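栗を乾かす小屋に、火の番を訪ねて
レナト・エスピノサさんに聞く、ダルトデンの乾燥小屋

2023年6月8日

谷に入るとまず匂いがした。栗の花である。六月のダルトデンは斜面という斜面が白っぽい房でけむっていて、青くさいような甘いような、好き嫌いのはっきり分かれるあの匂いが窓を閉めた車の中まで入ってくる。私は大好きなほうなので、集落に着く前からもう機嫌がよかった。

レナト・エスピノサさんは、標高900メートルの段々畑の上、ケッラリと呼ばれる尾根の肩で待っていてくれた。背中にしているのは石積みの小さな二階建て。栗の乾燥小屋だ。秋に拾った栗をここに運び込み、下の階で火を焚いて、上の階に敷きつめた栗をゆっくり乾かす。窓はほとんどなく、煙突もない。煙は屋根の石板のすきまから勝手に出ていく。

「初めて来た人は、たいてい家だと思うんですよ。誰が住んでるんですかって。住んでるのは栗です」

そう言って笑いながら、レナトさんは下の階の戸を開けてくれた。壁も梁も真っ黒で、つやがある。指でこすると、煤というより漆のような硬さだ。何代分の煙が塗り重なっているのか、見当もつかない。

天井にあたる部分には、栗の木を割った細い桟がびっしり渡してある。これが二階の床になる。すきまは栗が落ちず、煙は通る幅。この幅が谷ごとに違うのだそうで、隣のイデミネではもう少し広いらしい。

「イデミネの栗は粒が大きいから、それでいいんです。うちのは小さい。小さいけれど甘い。これはイデミネの人も認めてますよ。面と向かっては言いませんけど」

火は燃やさない、という言い方をレナトさんはする。焚くのに燃やさないとはどういうことかと聞くと、炉のところにしゃがんで手つきで教えてくれた。太い栗の丸太を寄せて、その上に前の年の栗の殻をかぶせる。すると炎が立たず、内側でじりじりと赤くなるだけになる。炎が上がれば二階の栗が焼ける。消えれば湿気が戻って黴が出る。その間をずっと保つ。

「30日です。昼も夜も。最初の一週間は弱く、栗に汗をかかせるだけ。急ぐと外側だけ固まって、中に水が残ります。そのあと少しずつ強くして、途中で一度、上下を返す。下にあった栗を上に、上にあった栗を下に」

この返し作業がいちばんつらいという。煙の上がってくる二階に入り、木の熊手で栗の層を動かすのだが、息がもたないので交代しながらやる。

「目を開けていられないんです。だから足の裏と音でやる。乾いてきた栗は音が軽い。からからいう。湿ったのは、ごとっ、という。音がそろったら、もう火を落としていい頃です」

その音を聞いてみたい、と思わず声が大きくなってしまった。レナトさんは戸の脇の袋に手を入れて、去年の乾し栗をひとつかみ、私の手のひらにあけてくれた。振ると本当にからからと鳴る。一粒口に入れてみたが、まるで歯が立たない。飴のようにしばらく転がしていなさい、と言われてそのとおりにすると、だんだん燻した香りと甘みがにじんできた。このあとの話は、半分くらい口に栗を入れたまま聞いている。

小屋を使う家の間には、決まりごとがある。紙に書いたものではない。薪は小屋を使う家が持ち寄ること。殻は捨てずに残しておくこと。火の番は夕方に交代し、引き継ぐ相手が来るまで前の番は帰らないこと。

「雪の晩にね、次の番が来ないことがあるんです。道が埋まって。そうするともう一晩いるしかない。私の父は三晩いたことがあります。三日目に祖母がスープを持って登ってきて、父は火のそばで寝ていたそうです。火は、ちゃんとしていた」

番の順番は、戸口の板に刻んだしるしで決める。家ごとに形があって、斜めの線が二本の家、丸の家、鳥の足跡のような三本線の家。レナトさんの家は十字に点がひとつ。板の下のほうには、もう谷を出た家のしるしも残っている。削らないのかと聞くと、削る理由がないという。

「帰ってくるかもしれないでしょう。実際、デイヴィダスのところは帰ってきました」

デイヴィダス・ヤンカウスカイテさんは、祖父の代に谷を離れた家の人だ。町で家具の仕事をしていたが、この小屋の桟を取り替える手伝いに来たのがきっかけで、翌年から秋だけ戻ってくるようになった。板のいちばん下、擦れて見えにくかった波線のしるしを彫り直したのも彼だという。この日は下の畑で草を刈っていて、途中で水を飲みに登ってきた。

「桟の木は、冬に割ったものでないとだめだと言われました。町でそんなことを聞いたら、迷信かなと思ったかもしれない。でも夏に割った木と並べて使ってみたら、夏のほうが先に反ったんです。一年で。うれしくなってしまって、写真を撮って昔の職場の仲間に送りましたよ」

うれしくなる気持ちはとてもよくわかる。私も聞きながらノートに線を三本引いた。

火を落としたあとの仕事も面白い。乾いた栗は熱の残るうちに袋に詰め、切り株に打ちつけて殻を割る。二人ひと組で、拍子をそろえて打つ。拍子が崩れると袋が裂けるので、歌を歌う。歌詞はほとんど意味のない掛け声で、四番まであり、四番が終わる頃にちょうど殻がはずれるようにできているらしい。ぜひにと頼んだら、レナトさんが一番だけ歌ってくれた。デイヴィダスさんが切り株を手で打って合わせる。二番からは秋に来なさい、とのことだった。

割れた栗は平たい木の箕であおり、渋皮を風に飛ばす。ここで上手下手がはっきり出る。谷でいちばんの名手はトヌ・クリャヴィニャさんだそうで、あの人の箕からは渋皮だけが飛んで実は一粒も落ちない、とレナトさんは自分のことのように自慢する。

「トヌのあおり方は、手首じゃないんです。膝。みんな手首を真似するから、うまくならない」

きれいになった実は粗いものと細かいものに分け、粗いほうはそのまま牛乳で煮て食べ、細かいほうは粉に挽く。粉は薄い甘みと煙の香りがあって、パンにも粥にもなる。かつては冬の主食だった。昨秋、この小屋に入った栗は3,127キロ。レナトさんが帳面を開いて見せてくれた数字である。帳面には他に、初霜の日、火を入れた日、返した日、それから誰が咳をしていたかまで書いてあった。

昼をまわったので、一度集落まで下りることになった。下りは石段で、段の高さがまちまちだから膝にくる。前を行くレナトさんは立ち止まっては木に触り、これは接いだ木、これは種から出た木、と教えてくれる。接ぎ木の栗は幹の途中でねじれの向きが変わるのだという。言われて見れば本当に、腰の高さのあたりで樹皮の筋がくるりと逆を向いている。以後、私は木を見るたびに腰の高さを確かめるようになってしまった。 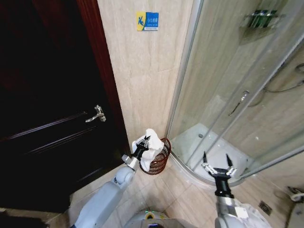 聞き手・文 イネセ・パユ
(食と土地の聞き書き担当)

昼食は乾し栗と豆のスープだった。前の晩から水に浸けておいた栗を、豆と、ローリエと、塩だけで煮る。栗は崩れる手前でやわらかく、噛むとまず煙、次に甘みが来る。匙が止まらない。レナトさんの家ではここに古くなった硬いパンを割り入れるが、デイヴィダスさんの家では入れない。この件については食卓でかなり長い議論になり、どちらも譲らなかった。

食べながら、小屋のこれからについても聞いた。谷に乾燥小屋はいくつも残っているけれど、去年の秋に火が入ったのはケッラリを含めて4棟。屋根の石板を葺ける人が減り、一度雨が入ると桟が傷む。電気の乾燥機なら三日で済む、という話も当然出る。

「乾燥機が悪いとは思いません。うちの娘も果物には使っています。早いし、楽だし、きれいに乾く。ただ、あれで乾かした栗の粉で粥を炊くと、母の粥にならないんです。私は母の粥が食べたい。それだけなんですよ」

火の番を続けるうえで困っているのは人手ですか、と尋ねると、少し考えてから、人手より殻だ、という答えが返ってきた。まったく予想していなかった。火にかぶせる殻は、前の年に栗を乾かしていなければ手に入らない。一年休んだ小屋は、次の年に殻がない。だから休んだ小屋を起こすときには、よその小屋から殻を分けてもらうことになる。

「殻をやるのは、自分の秋の火を少しやるのと同じです。だから頼むほうも頼みにくい。でもね、一昨年、ゲディミナスの小屋に分けたんです」

ゲディミナス・ヴェンツクスさんの小屋は、谷の向かい側、日陰の斜面にある。長いこと物置になっていたのを、屋根から直した。殻は袋に詰めて、ケッラリの人たちが背負って運んだ。火を入れた晩は全員で見に行き、煙が石板のすきまから上がったところで拍手が起きたという。レナトさんはその話をしながら窓の外を指さした。向かいの斜面の、栗の花の白いかたまりの間に、小さな灰色の屋根がひとつ見える。

「去年は、あちらから殻が返ってきました。借りた分より多かった。うちのより少し粗い殻でね、燃え方が違うんです。赤くなるのが遅い。それで火の寄せ方を変えてみたら、これがよくて」

この歳になって火の焚き方が変わるとは思わなかった、とレナトさんは楽しそうに言う。どう変えたのかも詳しく聞いた。丸太を三本寄せるところを二本にし、奥に一本寝かせて、殻は手前から薄く。図も描いてもらった。ノートの見開きが丸太だらけになっている。

花が終われば、夏の間に下草を刈り、落ちた枝を拾って束ね、実が落ちる前に地面をきれいにしておく。栗拾いは朝露のあるうちが早い。殻入りの栗が小屋に上がるのは十月の半ば頃で、火が入れば夜でも戸口に誰かいるから、ふらっと登ってきていいそうだ。持ち物を聞くと、「洗ってもいい上着」と二人の声がそろった。煙の匂いは春まで抜けないらしい。

帰りぎわ、レナトさんが紙袋に粉を分けてくれた。水ではなく牛乳で、弱火で、木べらを止めずに。家に着いたその晩に炊いてみたら、台所じゅうがあの小屋の匂いになった。二番の歌を聞きに、十月にまた登る約束をしている。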